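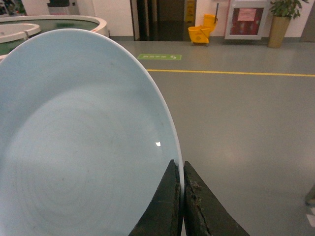

Clallthorpe ware is the common name for a group of glazed plates and bowls made in the town of Clallthorpe for everyday use at the table. The best known form is the coupe plate, a large round plate with a shallow hollow and no separate flat border. It is usually sold in plain colours. In the pale blue glaze the rim often comes out slightly lighter than the face, and faint rings can be seen across the inside, spreading one within another under the gloss. Collectors call these rings "the walk". A few small dark specks in the glaze are also usual and are not counted as a fault by most sellers.

History

The first plates of this type were made by the Geerts pottery, which before had produced mainly drain pipes and flower pots. The oldest surviving price list offers 39 shapes, of which 25 were plates and dishes. After the pottery closed, the moulds and the glaze book passed to the Vukance works on the other side of the river. Vukance continued the blue, the cream and a dark green, but stopped the brown, which had been difficult to fire evenly. The works still opens its seconds shop on Wednesday mornings.

Manufacture

The plates are shaped on a turning wheel with the help of a profile tool. Marks of the turning are partly smoothed with a damp sponge. In the early period this work was done very quickly, and the rings on old plates are for this reason deeper than on new ones. After the first firing the plate is dipped in glaze by hand and fired again. The foot is wiped clean before the second firing and remains without glaze.

Sizes

The works numbers its plates from one to six. Number five is the usual dinner plate. Number six was intended for serving, but in many homes it is also used for eating, especially for pasta and salads. Older pieces can be a little smaller than the same number today, so it is better to measure before buying a replacement for a set.

Care

The glaze is smooth and most food comes off with warm water and a soft cloth. Metal scourers leave grey lines, which can often be removed with a paste of baking soda. Plates may be stored upright in a rack, but should not be lifted by the rim when several stand close together, as the edge is the thinnest part and chips easily.

Collections

The museum in Nilex keeps 131 pieces, among them a complete dinner service in pale blue. The glaze book is in the same museum and may be seen by appointment.

See also

Coupe plate
Slipware
Vukance works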